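Wednesday, gone nine in the evening

Tea has gone cold beside me again, but I want to get this down while it's fresh. I spent nearly the whole day on the grasp planner, and I think I've finally found what has been making the fingers hesitate just before they close. Valter was sure it was the force threshold (he's always sure it's the force threshold, bless him), so I went through the logs from Kvam first, all 563 attempts, and the pause was there every time, long before any contact was reported.

It was the smoothing! The filter on the joint angles keeps 200 samples, and the planner was asking for a fresh pose before the old one had settled, so it kept politely changing its mind. I split the thumb off into its own loop, which Liv suggested back in June and which I was too stubborn to try, and now the two loops only have to agree at the moment of closing. I shall have to tell her, and she'll be very nice about it, and that will be worse.

Still to do: the replay tool in Rotov loses its place if you pause it twice, and Wenche would like the wrist view lined up with the joint plots by the time she's back. I've promised her I'll start on that in the morning, before anybody else is in and wanting the machine.
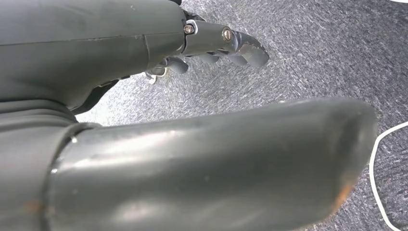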